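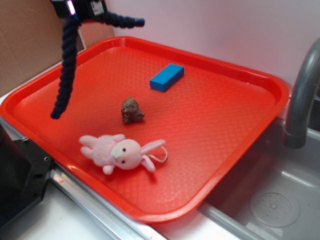 The Brundwood playroom in Zutlow gets its toys sorted twice a year, once in spring and once in October. Everything small goes onto a tray first, because things set down on the carpet get kicked under the shelves. The red-orange one has a raised rim and a diamond pattern on the floor of it, and it holds a pink bunny, a blue block and a brown lump that looks like a rock, with plenty of space left between them. Small toys are much easier to sort when they are spread out like that. In a bin, a pale toy sits under a dark one and gets missed.

Bunny, on its back. Black bead eyes, long floppy ears, and a thin loop of string near the ears. Loops and tags get looked at on every soft toy. Long ones are trimmed, short ones are left alone if they are stitched in well.

Blue block. Single blocks turn up all over the playroom. They go in the mixed block box by the window and stay there until somebody sorts by color, usually in spring. Blocks with chipped corners are set aside for sanding if they are wood and thrown out if they are foam.

Brown lump. Rough all over, with tan patches and darker cracks. Anything of this kind goes in the nature bin, along with pine cones, shells and the bark pieces. Anything that sheds crumbs gets a lidded tub of its own.

About the corner

The play kitchen stands against a pale wall, next to a low set of Dogar shelves with four compartments. The top compartment is for dishes, the second for play food, the third for cloths and aprons, and the bottom one for whatever the children are using that month as ingredients. Last fall that was mostly buttons and felt leaves. Before that it was bottle caps, which were popular but loud.

There are more than 300 pieces on the list for this corner. The whole playroom list has 500, and that leaves out puzzle pieces, which are counted as one item per puzzle. The list is kept on paper in a Miser ring binder on the top shelf of the closet. Each page has a column for condition and a column for where the item was found. The second column was added later and has been more useful than expected - the play food in particular travels a long way.

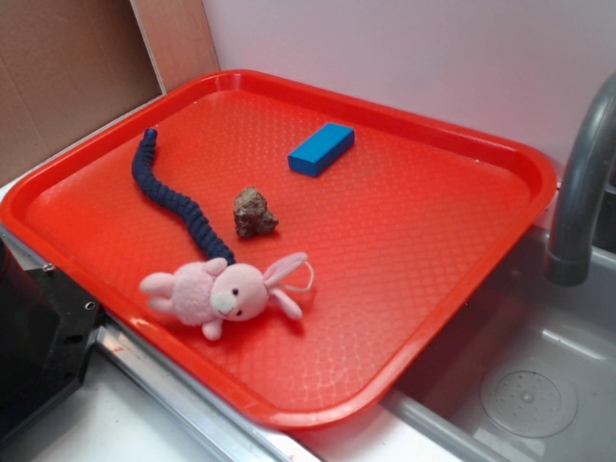
Rope toys and soft toys are put in separate baskets when the sorting is finished. Ropes are checked along the whole length for frayed spots and for knots that have been pulled tight. A tight knot can usually be worked out with the handle of a spoon. If it can't, the rope is left as it is, and it goes back in the basket with the others.

Soft toys are washed in cold water in a mesh bag, 15 to a load, and dried flat on towels. The filling takes longer to dry than the outside does, so they stay out overnight and are turned over in the morning. Hard toys are wiped with a damp cloth and a little dish soap. Trays get the same treatment, with an old toothbrush for the texture, which collects crumbs and glitter.

The play kitchen is cleaned last. Faucets, knobs and burners are wiped where they are, and the basin is emptied of anything that has been left in it. Small parts collect around a play drain, so the holes are gone over with a dry paintbrush before the cloth.

Where things go

Dishes and pans: top compartment, largest at the back.

Soft toys: wide basket under the window. Heads up, so the children can see who is in there.

Ropes and cords: tall basket, by the door.

Rocks, bark and shells: nature bin, second shelf. Lid on at closing time.

Trays: stacked flat on the closet floor, with the big ones at the bottom. Please don't stand them on edge, they slide.

The next gallery will be the dress-up rack and the hat boxes. The puzzles come after that, once the missing pieces have been matched up with the tub in the office.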